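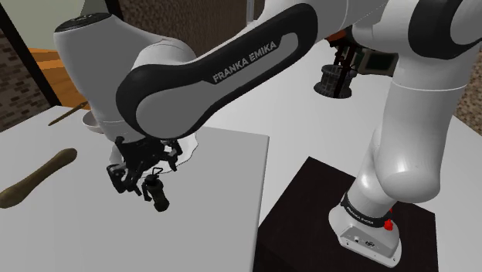 Sim first, arm later: kitchen table cell in the shared shop

Workshop builds > Arms and motion > Page 1

lertchai_c
Posted 7:40 pm

Starting a thread for the table cell so I stop answering the same questions at the bench. The goal is a Panda on a pedestal next to a white table, doing small kitchen jobs. Pick up a bottle, put it down somewhere else, move a spoon off a board, that level. The arm itself is on shared time and I get it in March. Until then everything is in simulation.

Where it stands:

The room is in, with the brick wall and the wood furniture. The pedestal is a plain dark square block. There is a light gray board on the table, which I want as the main work area. The small black bottle is the first object I'm working with, the gripper end is modeled down to the small brackets, and there is a white bowl further back that will be a place target later.

The planner is my own fork of a thing called Kiltik. It samples grasps, throws out the ones that collide, and sends what is left to the arm. I ran 434 attempts overnight with the bottle starting at random spots on the board. I'll post the log when I have cleaned it up.

Questions I have:

1. Is the pedestal too close to the table edge? I can move it back before we cut anything.
2. Should I bother with the wooden utensils now or leave them for later?
3. Anyone have friction values for wood on a painted board that they trust?

mieke_b
Posted 8:05 pm

Looks good. On question 1, what is the distance from the column center to the near edge of the board? In your render the arm goes up and folds over a long way to get the gripper down to the table. If most of your targets are on the near half you will be working folded up all the time, and the elbow ends up high. I would move the base back or shift the board away from it.

On 2, leave them in the scene as obstacles even if you don't pick them. The thin stick at the back is the sort of thing a collision checker misses if the mesh is simplified too much.

ward_vd
Posted 8:31 pm

I disagree about moving the base. The shop floor has a drain on that side and the pedestal has to sit clear of it. I measured when we did the Aoki bench. If you go back any further you are over the grate. Move the board, leave the base.

Also, what is the pedestal in real life? A dark box in a render weighs whatever you tell it to. A real one has to be bolted down or be very heavy. The last one we built here rocked when the arm stopped fast, and it was steel tube with a plate on it.

lertchai_c
Posted 8:50 pm

Column center to board edge, I will have to look it up, the number is in a config at home. Ward, I didn't know about the drain. The board can move, it isn't fixed to anything.

Pedestal plan is a welded frame with a thick top plate and four anchors. I haven't priced it.

kverschueren
Posted 9:12 pm

Why is there a basket floating in the air?

lertchai_c
Posted 9:15 pm

The mesh one? It comes with the kitchen scene. I haven't used it for a task.

kverschueren
Posted 9:22 pm

OK, but does it have collision turned on? It's up near the upper link from that angle. If the planner treats it as solid it might be rejecting good paths, and you would never know from the success count.

lertchai_c
Posted 9:34 pm

It's on. I'll do a run with it off and compare. Fair point.

lotte_m
Posted 10:02 pm

Going to be the one who says it. I don't think the full kitchen is worth it at this stage. When I did the Milel sorter I had a gray plane, one box and one part, and I got further in 3 evenings than I did in the month before with the nice room. The brick wall does nothing for a grasp planner. You pay for it in load time every time you restart.

If you were training something off camera images I would say something else. For a planner that gets exact poses from the sim, strip it.

lertchai_c
Posted 10:10 pm

I want to use images later. That's why the room is there.

lotte_m
Posted 10:14 pm

Then make two scene files. One bare, one full. Same table, same base position, shared through one include so they can't drift apart. I got burned on that.

mieke_b
Posted 10:20 pm

Agree with Lotte on two files, don't agree that the room is useless. Walls and furniture are obstacles too. I hit a shelf once with a real arm because the shelf wasn't in the model.

ward_vd
Posted 10:41 pm

For friction, don't trust anybody's table. Put the spoon on the board, tilt the board until it slides, measure the angle, take the tangent. Do it with the actual paint you will use. It takes ten minutes.

kverschueren
Posted 10:55 pm

And then randomize around it anyway. A single value will give you a planner that likes that value.

lertchai_c
Posted 7:18 am

Update with the comparison. Same seeds, bottle only, 434 attempts each time.

Basket collision on: 24 paths rejected for touching the basket.
Basket collision off: those 24 went through, and all but 3 ended in a good grasp.

So Kristof was right that it mattered. I've moved the basket out of the planner's world in the bare file and kept it in the full one. The two files share an include now.

I also shifted the board away from the base and left the pedestal alone. I will put the new distance in the readme.

kverschueren
Posted 7:45 am

What happened with the 3?

lertchai_c
Posted 7:52 am

Bottle tipped when the fingers closed. All of them were low grasps. I'm raising the minimum grasp height and will run it again tonight.

ward_vd
Posted 12:30 pm

I asked Lorkus about the top plate. They can cut and drill it from an offcut if we send a drawing with hole positions. They want the anchor pattern too. Can you export the base footprint from the sim, or are you using the one from the manual?

lertchai_c
Posted 12:48 pm

Use the manual. I don't trust the mesh for hole positions. I'll do the drawing tonight and put it in the shared folder.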